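Galerie: Der Klemmer, die Bettwäsche und ich

Malathi Pillai, Werkstatttagebuch, November

So, endlich komme ich dazu, die Bilder vom Ausfall hochzuladen! Ein paar von euch hatten ja gefragt, was eigentlich mit dem linken Handgreifer los war und warum ich im Forum so geflucht habe. Kurz gesagt: Er hat zugepackt und nicht mehr losgelassen, und das gleich sechsmal an einem Vormittag. Wir nehmen im Projekt Stolonum Griffe mit Stoff auf, also Anheben, Falten, Ablegen, immer mit zwei Greifern gleichzeitig, in jeder Hand einen. Die Aufnahmen gehen danach durch Cilosar, unser Auswerteprogramm, und das hat den Fehler übrigens NICHT gemeldet. Dazu weiter unten mehr.

Gearbeitet wird bei uns in ganz normalen Zimmern, mit Bett, Matte, Ventilator und allem, was halt so herumsteht. Im Labor auf der glatten Tischplatte lief nämlich immer alles prima (natürlich!), da hat sich nie etwas verklemmt.
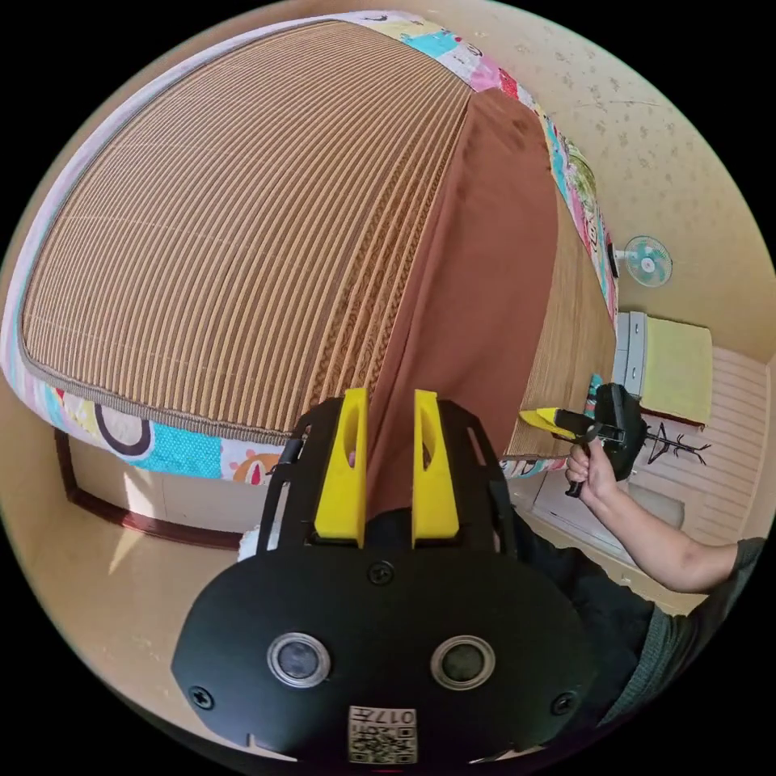 Angefangen hat es gegen halb zehn. Ich drücke den Abzug, die Backen gehen zu, ich lasse los, und links passiert erst mal gar nichts. Eine Sekunde, zwei Sekunden, dann schnappt das Ding doch noch auf. Beim ersten Mal denkt man sich nichts dabei, da schüttelt man kurz das Handgelenk und macht weiter. Beim dritten Mal habe ich angefangen mitzuschreiben, und bei Aufnahme 2893 ging dann überhaupt nichts mehr. Die Finger blieben zu, der Abzug hing schlaff herunter, und ich stand da mit einem Stück Stoff, das ich nicht mehr loswurde.

Und jetzt kommt der Teil, für den ich mir ein bisschen auf die Finger hauen muss (im wahrsten Sinne). Ich habe den Stoff mit der freien Hand herausgezogen und dabei den Daumen zwischen die Backen geschoben. Genau in dem Moment hat sich die Rückholfeder gelöst, der Greifer ging auf und prallte gleich wieder zurück. Passiert ist nichts Schlimmes, ein blauer Nagel und ein sehr unschönes Wort auf der Tonspur. Aber bitte macht das nicht nach! Erst den Greifer ablegen, dann die Feder aushängen, dann den Stoff lösen. Steht sogar in unserer eigenen Anleitung, die habe ich selbst geschrieben, haha.

Am Nachmittag habe ich die Mechanik zerlegt. In der Führung saß ein Knäuel aus feinen Fasern, fest zusammengedrückt wie Filz, und darunter war die Gleitbuchse von Flanex auf einer Seite eingelaufen. Die Fasern allein hätten wohl nicht gereicht und die Buchse allein auch nicht, aber zusammen bremsen sie den Schlitten genau dann, wenn die Feder am wenigsten Kraft hat. Also ganz am Anfang vom Öffnen.

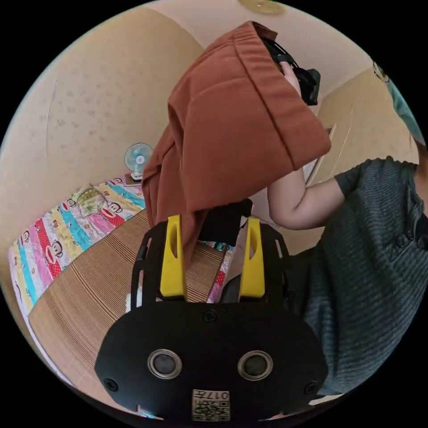

Zu Cilosar, wie versprochen: Das Programm prüft, ob die Finger sich überhaupt bewegen und ob am Ende der Aufnahme ein Wert da ist. Ob sie verspätet aufgehen, ist ihm völlig egal. Ich bin deshalb die Aufnahmen von dem Vormittag noch mal von Hand durchgegangen, 91 Stück, mit viel Tee und noch mehr Keksen. Bei 18 davon öffnet der linke Greifer zu spät, und die fliegen jetzt raus. Tut weh, aber was soll man mit einem Loslassen anfangen, das keins ist?

Cui (der mit dem Drucker) hat mir inzwischen eine kleine Abdeckung für die Führung entworfen, die einfach aufgesteckt wird. Sieht ein bisschen nach Schnorchel aus, aber ich mag sie! Neue Buchsen sind bestellt, bis dahin wird die Führung nach jeder Stoffrunde ausgepinselt und der Abzug zehnmal leer durchgedrückt. Hängt er auch nur einmal, ist Pause.

Wer die gleiche Bauart benutzt: Schaut mal bei euch in die Führung, am besten mit einer Taschenlampe schräg von der Seite. Und schreibt mir gern, was ihr da so alles findet. Die Bilder von der neuen Abdeckung kommen in die nächste Galerie, sobald Cui mit der Passung zufrieden ist.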